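Findari Cabin Connectivity Records
README and data card

Overview

Findari is a collection of service records describing the performance of in-flight internet equipment on regional and business aircraft. It is maintained by Grestix, a provider of cabin network equipment and support, and is made available to airlines, maintenance organizations and university researchers under the terms set out in this file. The current release covers 542 aircraft operated by 9 carriers. Each record corresponds to one flight segment on which the cabin network was powered for any length of time.

The collection was first assembled to support the Hariten antenna program, which required a consistent account of signal loss during climb, cruise and descent. It has since been extended to include passenger session totals, equipment restarts and maintenance actions. Records from the earlier Te Moana trial are included in a separate folder and should not be merged with the main tables without first converting the time fields.
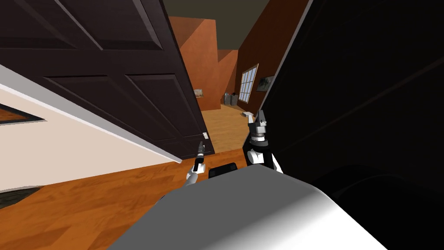

All times in the main tables are given in Coordinated Universal Time. The Te Moana records use the local time of the departure airport, as reported by the carrier. A conversion table is supplied with the release.

Contents

segments.csv: one row per flight segment, with departure and arrival region, aircraft class, equipment version and total time in service.

outages.csv: one row per loss of connection lasting longer than 2 minutes. Shorter interruptions are summarized in segments.csv and are not listed individually.

sessions.csv: passenger session totals by segment. Segments with fewer than five connected devices are withheld.

maintenance.csv: equipment replacements, software updates and inspections, linked to the aircraft key.

te_moana/: trial records in their original layout, with the conversion table and a short note on field names.

Tail numbers have been replaced by an aircraft key. The key is stable within a release but is reissued with each new release, and users should not attempt to join tables from different releases on this field.

Collection and Review

Segment and outage records are produced by the onboard server and transferred after landing. Where a transfer fails, the server retains up to 2,000 entries and sends them at the next opportunity. Entries beyond that limit are overwritten, beginning with the oldest. Carriers with long periods of operation away from a ground station are therefore more likely to have gaps.

Maintenance records are entered by hand and vary in detail from one carrier to another. Grestix staff correct obvious errors in part numbers and dates but do not edit the free-text remarks, except to remove personal names. Review of the current release was carried out under the direction of Refugio Ocampo, Fleet Data Services.
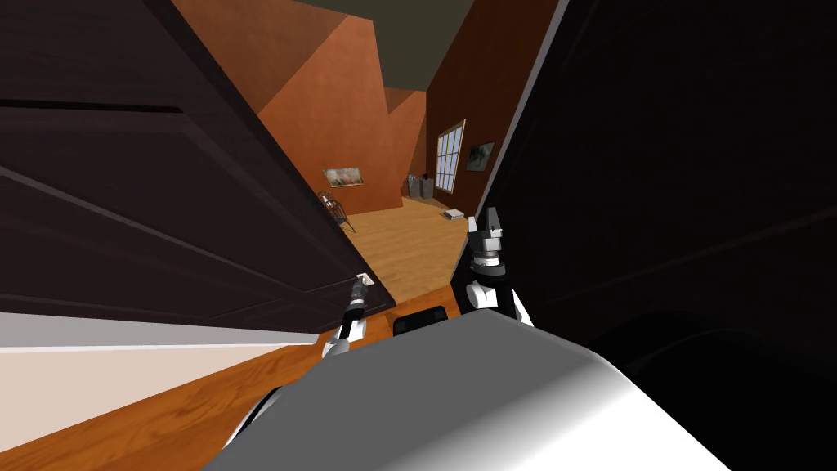
Known Limitations

Outages over open water are underreported for aircraft using the first version of the Hariten antenna, which did not separate a loss of satellite signal from a planned handover. The field handover_flag is blank for these aircraft. A blank value should be treated as unknown.

Business aircraft make up a small share of the collection and fly irregular schedules. Averages drawn from the full table will mainly reflect scheduled regional service. Users comparing the two groups should filter on aircraft_class before calculating any rate.

Passenger session totals count devices. A traveler who connects a phone and a laptop appears as two sessions.

Terms of Use

The collection may be used for research, fleet planning and internal training. It may not be used to identify individual passengers, crew members or aircraft, or to rank named carriers in published material. Redistribution requires written permission from Grestix. Published work should cite the collection by name and release.

Release and Contact

Current release: June 2025. The April release has been withdrawn owing to duplicated rows in outages.csv, and users holding a copy are asked to replace it.

Questions concerning access or licensing should be directed to Waqas Paracha, Data Licensing, Grestix. Reports of errors should include the table name, the aircraft key and the segment number.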